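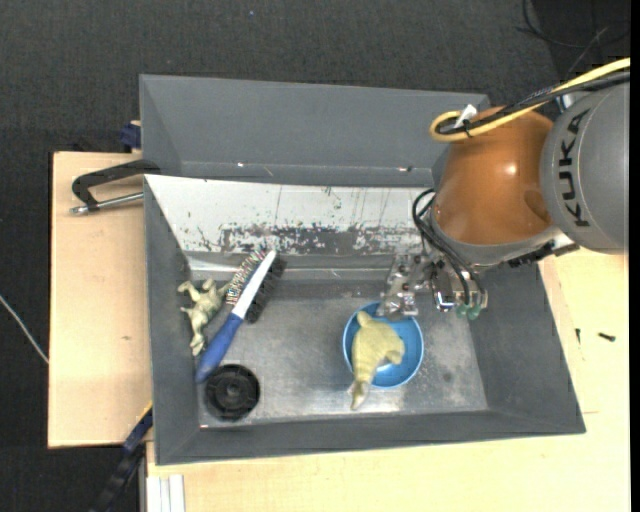
Week 9 of the capstone. Our team name is Praltiren, which was the only name all four of us didn't hate. I said I'd post progress as we went and then didn't for a month, so this is the catch-up thread.

The task for people who missed the first posts: there's a gray bin with a handful of household stuff and toys in it. The arm has to pick things up one at a time and move them where they're supposed to go. We get 15 minutes and the items are chosen by the course staff.

The arm is a KUKA. It belongs to the department and we share it with two other teams, Idallow and Ruddock. Sign-up sheet is on the lab door. Mornings before 10 are usually open if you can stand being there.

Current practice set includes a blue bowl, a brush with a blue grip, a black plastic disc and some animal toys. The staff set will be different but the same kind of thing. They told us to expect "shapes that annoy you."

The one giving us the most trouble is the yellow toy animal in the bowl. The planner wants to treat toy and bowl as one object. If it goes for the bowl rim, the toy comes along or falls out, and either one counts against us.

What we do now is run the segmentation twice, once on color and once on depth, and only trust a grasp if both agree on where the object ends. It's slower. It adds a bit under two seconds per pick on our laptop.

The blue bowl against the gray bin is easy. The black disc is not. It's flat and dark, and the depth map mostly shows bin floor there. We've been giving it its own rule, which our advisor doesn't love. She wants something that would work on any flat dark thing.

Numbers. We have 2,523 labeled grasp attempts in the log now. Most are from the first month, when we were just letting it try anything, so a lot of them are bad on purpose or bad by accident. Efua Ofori is going through and marking which ones are worth training on.

Last full test was 100 picks. I'm not posting the success rate until we rerun it, because 14 of those were logged with the wrong tool offset and I don't know yet if they should count.

About the tool offset. Somebody swapped the fingers and didn't update the config. It was me. We now have a paper checklist taped up by the monitor and you have to initial it before you hit start.

Someone asked in replies why the bin is clamped. When the gripper pushes down near a wall, a loose bin slides, and then every position you had is wrong. We lost most of an afternoon to that in week 3. Clamp your bin.

Also asked: can it reach the corners? Sort of. The walls of the bin slope in, so an object against the side tends to sit at an angle, and the wrist has to tilt to match. Sometimes the tilt puts the forearm too close to the edge and the planner refuses. Then we nudge the object toward the middle and try again. A nudge is allowed, it just costs time.

The brush is a different problem. Long, and the weight isn't where the camera thinks it is. Pick it by the middle of the handle and it swings. We moved the target point closer to the bristle end and that helped. We tried it with a hairbrush from Efua's bag too and it mostly carried over.

Software, for the people who asked: Python for the planning side, the arm controller is whatever the lab has on it and we don't touch that. Prirnel is our name for the script that ties it together. It started out as 60 lines. It's not 60 lines anymore.

Class rules say no hard-coding the location of anything except the bin itself. Ruddock got a warning for this, they had the drop-off point for one item typed in from a debugging session and forgot to take it out. Check your old debugging stuff before you submit.

Split of work right now: Efua on data and labels, me on grasp planning, the other two on the motion side and the report. The report is worth as much as the demo. We've got an outline and one decent chart.

To do before the demo in April:
rerun the 100
fix the flat dark object rule
cut the time per pick
write the section on failures, which I've been putting off

If you're taking this class next year, start logging on day one, even when nothing works. Save the camera frame with every attempt. We didn't for the first week and those runs are no use to us now.

Our next lab slot is at 7 in the morning. I'll add to this thread once we've rerun the test.

Small correction to the post on segmentation: depth runs first, then color. I had the order backwards. Efua caught it.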